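Ramo y lazo: demostraciones bimanuales por teleoperación
Ficha del conjunto de datos, versión 0.3
Última revisión: 5 de junio de 2021
Mantenimiento: Bindu Namboodiri
Revisión crítica: Harish Warrier

Antes de descargar

Si buscas un conjunto con el que anunciar que tu robot ya sabe envolver flores, busca otro. Lo que se publica contiene demostraciones hechas por personas que manejan dos brazos a distancia sobre un ramo artificial envuelto en naranja. La habilidad que se ve es en buena parte la de esas personas. Cuánta pasa a una política entrenada es una pregunta abierta, y los resultados que tenemos no invitan al entusiasmo.

La primera versión de esta ficha, redactada en Cidum en abril, hablaba de «manipulación diestra de materiales deformables». Hemos quitado la frase. La tarea es estrecha y el material se repite de una demostración a otra.

Contenido

- 300 demostraciones teleoperadas, todas con los dos brazos activos.
- Vídeo de una cámara fija y de las cámaras de muñeca.
- Posiciones articulares, consigna enviada y apertura de cada pinza.
- Una etiqueta de resultado por demostración: completa, parcial o abandonada.
- Notas libres de los operadores, sin corregir. Algunas son más útiles que las etiquetas.

De las 300 demostraciones, 32 están marcadas como abandonadas. Se distribuyen con las demás. En Kamath, donde se hizo la primera limpieza, propusieron eliminarlas y nos negamos: un conjunto sin fallos enseña que los fallos no existen, y luego el brazo se queda quieto con el papel arrugado en la punta sin nada parecido en su memoria. Quien quiera filtrarlas tiene la columna «resultado».

La tarea

El operador parte del ramo tumbado sobre la mesa. Debe sujetar la envoltura, acomodarla y trabajar el lazo que la ciñe sin deformar el conjunto más de lo razonable. «Lo razonable» lo decide quien etiqueta. Intentamos escribir un criterio medible y produjimos tres borradores que se contradecían entre sí. El tercero va en la carpeta de documentación, por si alguien quiere discutirlo.

Dificultades conocidas:

- La envoltura cede al cerrar la pinza y cambia de forma en cada contacto.
- La cinta es estrecha y clara, y el mantel también es claro.
- El estampado de hojas y puntos confunde a los detectores que probamos.
- Los dos brazos trabajan muy juntos y se tapan mutuamente.
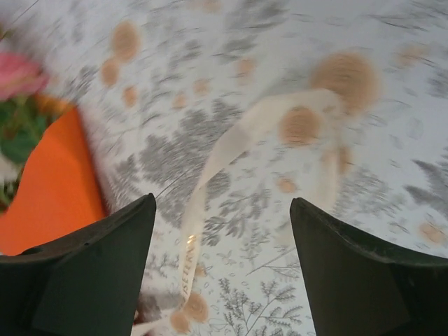
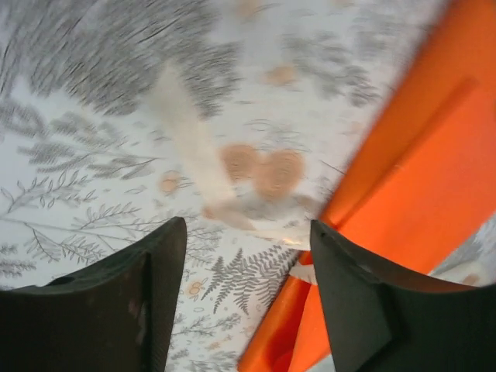
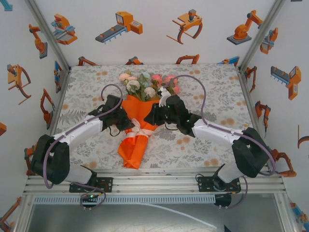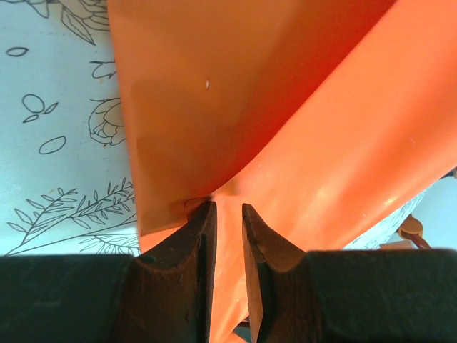
Vistas de la tarea del ramo. La tercera es de la cámara fija; las otras tres, de cámara de muñeca.

Cómo se recogieron los datos

Las sesiones se grabaron en el laboratorio de Plolluron. Participaron 14 operadores, con experiencia muy desigual: varios llevaban meses teleoperando y otros aprendieron el mando la misma mañana. No se equilibró el número de demostraciones por persona. Un solo operador aporta una parte grande del total y su estilo, rápido y con poca corrección fina, se reconoce enseguida en las trayectorias.

Cada operador recibió una hoja de instrucciones de media página. Al principio pedía «moverse con naturalidad», indicación que cada cual interpretó a su manera y que retiramos a mitad de la campaña. Las demostraciones anteriores al cambio llevan el campo «guion» con valor 1; las posteriores, con valor 2. Mezclar ambas sin mirar ese campo empeora el ajuste, al menos en nuestras pruebas.

También probamos la guía manual, cogiendo los brazos y llevándolos por la trayectoria. Se descartó pronto: las manos entraban en plano y tapaban justo el contacto entre pinza y envoltura. Harish Warrier sigue pensando que se descartó demasiado pronto y que la guía manual da fuerzas más creíbles. Puede que tenga razón. Aquí no hay datos para comprobarlo.

Etiquetado

Dos personas revisaron cada demostración por separado. Hubo desacuerdo en 21 casos, casi siempre entre «completa» y «parcial». Se resolvieron por conversación, es decir, ganó quien insistió más. Conservamos las dos etiquetas originales en «rev_a» y «rev_b». Si tu métrica depende de la frontera entre esas dos clases, usa las originales y no la consensuada.

El etiquetado no mide fuerza, ni daño en el papel, ni si el resultado gustaría a alguien que compra flores.

Estructura de archivos

demos/ una carpeta por demostración, con vídeo y registros
etiquetas.csv resultado, revisores, guion, operador
notas/ texto libre de los operadores
docs/ hoja de instrucciones en sus dos versiones, borrador de criterio
scripts/ lectura y sincronización

Los relojes de las cámaras y de los brazos no comparten origen. El script de sincronización corrige el desfase inicial, pero no la deriva. En las grabaciones largas conviene comprobarlo a mano mirando el primer cierre de pinza y el último.

Lo que no se debe concluir

Una política entrenada con estos datos puede reproducir el gesto de acercarse y cerrar. Eso impresiona en un vídeo de pocos segundos. En nuestras pruebas, con la envoltura girada respecto a la posición habitual, el gesto se mantenía y el agarre no. Hemos visto presentar lo primero como si demostrara lo segundo, también en charlas nuestras.

Tampoco hay motivos para suponer que lo aprendido sirva con flores naturales, con otro papel o sobre una mesa lisa. No lo hemos probado. El grupo de Lonham pidió el conjunto para estudiar la transferencia a otros envoltorios; si publican algo, lo enlazaremos, salga como salga.

La teleoperación introduce además un sesgo del que se habla poco: el operador ve a través de las mismas cámaras que luego usará la política, pero recuerda lo que había fuera de plano. Cuando corrige un movimiento que la imagen no justifica, el modelo recibe una orden sin causa visible. Hay bastantes correcciones así. No sabemos detectarlas de forma automática.

Calidad de imagen

Las cámaras de muñeca dan desenfoque de movimiento cuando el brazo se desplaza deprisa, y muchas veces lo hace. No hemos eliminado esos fotogramas ni los hemos mejorado. Un brazo real tendrá que trabajar con imágenes parecidas, y entrenar solo con las nítidas nos parece engañarse.

Uso recomendado

Comparar métodos de imitación entre sí, estudiar el efecto del operador, analizar demostraciones fallidas. Separa entrenamiento y prueba por operador. Con la separación aleatoria los números suben mucho y significan poco.

Cambios pendientes

- Corrección de la deriva temporal.
- Traducción de las notas que están en inglés.
- Una segunda disposición de mesa, si aparece el tiempo.
- Decidir qué hacer con «parcial», que hoy mezcla casos muy distintos.

Contacto

Las incidencias se abren en el repositorio. Para dudas sobre el etiquetado, Bindu Namboodiri; para objeciones al planteamiento entero, Harish Warrier, que probablemente ya las comparte. Adjunta siempre el número de demostración y la versión de la ficha.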